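December, bench 2, two-arm cell. Fault notes, continued from the loose sheet.

Third unplanned stop of the week on the right arm. Same pattern as before: the arm halts partway through a move, the brakes clamp, and the console prints "joint 4 torque limit" and nothing else useful. The left arm never does this. Plolten support answered my ticket with "please check for collision," the same answer they gave last time. I checked. I'd like to see one piece of evidence for a collision before I write that word in the log.

What I have so far:

- Limit is set at 13 in the config, in whatever units Plolten uses. The manual says one thing and the header file says another.
- The log is sampled at 100 Hz on our side. If the spike is shorter than that, we'd never catch it.
- Golnar Talebi thinks the cable on the right arm is pulling on the wrist at long reach. Plausible. She also thought it was the cable in the Hashemi cell, and that one was a bad connector.

## Setup

Two tasks share the table and the orange tray, the ball one and the bottle one. I wanted to know if the fault cares which one is running. Both arms on, right arm parked over by the plant to begin with.
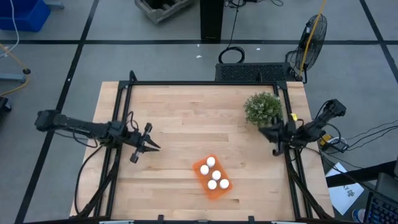 ## Ball task

Ran 12 cycles on the balls. No stops. Right arm went out and back each time and joint 4 stayed well under the limit. I don't put much weight on this. A fault that shows up three times in a week can easily sit out 12 cycles, and the ball moves are short.

Golnar wants to write "not reproduced on ball task." I wrote "not seen in 12 cycles."

## Bottle task

Stop on cycle 5, right arm, on the way to the tray with a bottle in the grip. Same message. Hit the stop button, cleared it, restarted, and it ran clean until cycle 9, when it stopped again in nearly the same pose.

So it's something about that reach. The wrist is low, the elbow is well out, and the cable along the arm has the most work to do there.

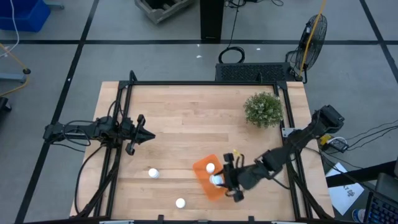

I don't believe payload is the cause. The bottles weigh next to nothing compared with the 500 g the gripper is supposed to handle. Could be the cable. Could also be the gravity comp, which was tuned at Dirumley before the arm came to us and which I've never seen a record of. If the mass they entered for the gripper is wrong, joint 4 would carry the error exactly in this kind of pose, and the log would look like this one.

One thing bothers me more than the fault. On the second stop the arm sagged a little before the brakes caught. A finger's width, maybe. The Bresau safety sheet says brakes hold "immediately." I watched it and it was not immediate. Until somebody measures this, hands stay outside the frame while the arms are powered, including after a stop, including to rescue a bottle. Yes, that slows resets down.

## Next

1. Re-run the bottle task with the cable untied from the forearm. One change only. Please don't touch the limit at the same time, we did that last month and learned nothing.
2. Swap the left and right controllers if the stops continue.
3. Ask Dirumley for the tuning file. Ask again, I mean.
4. Ruler and phone on slow motion for the sag, five stops, no bottle in the grip.

Raising the limit would make the message go away and I've been asked twice if we can. Leaving it at 13 for now. Ticket with Plolten stays open.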